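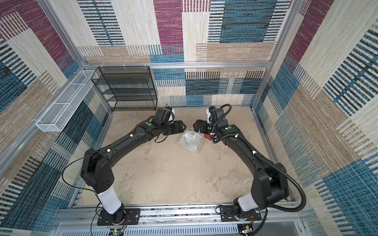
Drying Herbs at Home: Report of the Second Term Project

Students: Marcelle Maillard, Baptiste Brunet
Handed in: 31st December

1. Why we chose this subject

In our town many families dry mint and sage at the end of summer. Everybody has a method, and every grandmother says the other methods are wrong. We wanted to compare two of them with the same plants, in the same house, during the same month. We worked in August, in the kitchen and the attic of Marcelle's family.

2. Method

We bought mint and sage from the Aranda garden shop. Each plant was cut in the morning and divided into bunches of equal weight. Half of the bunches were hung with string under the roof, with the leaves down. The other half was laid on paper, on shelves in the kitchen, and turned every evening. We did not wash the leaves, only shook them.

We weighed all bunches each day at the same hour with a Poltis kitchen scale, and wrote the weight in a notebook. We stopped when the weight was the same on two following days. 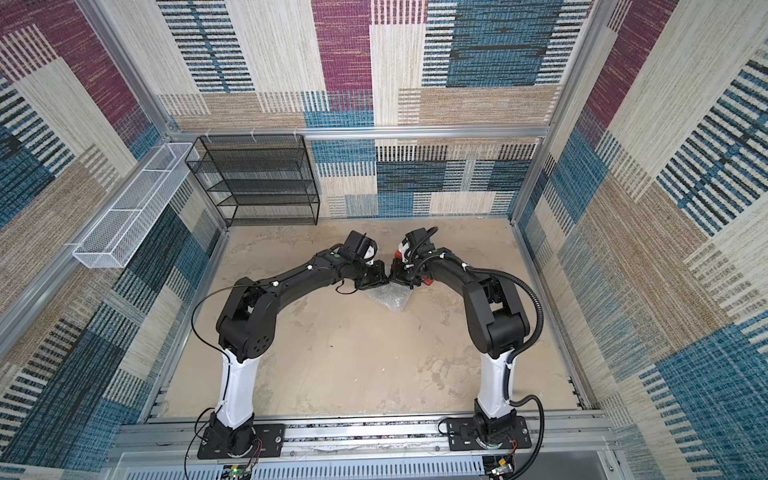 The temperature was read from a simple thermometer in each room. The attic was much warmer in the afternoon, but it cooled down quickly at night. The kitchen changed less, except when somebody was cooking.

3. Results

The mint in the attic needed 14 days to reach a stable weight. The sage needed 19 days in the kitchen, and this was the longest time of all. Two bunches of mint on the shelves became dark and we took them out of the comparison – we think that they were too thick in the middle.

The color was better in the attic for both plants. About the smell we do not fully agree. Baptiste found the kitchen sage stronger, Marcelle found no difference. Five members of our families also tried, and their answers were mixed.

4. Problems

The scale shows only whole grams, so small changes at the end were lost. One evening we forgot to turn the leaves on the shelves. Also, we should have measured the humidity, but we had no instrument for it.

5. What we would do next

We would like to repeat the work with thyme, and to make the bunches thinner. It would also be useful to keep the dried leaves in closed jars over the winter and compare the smell again in spring.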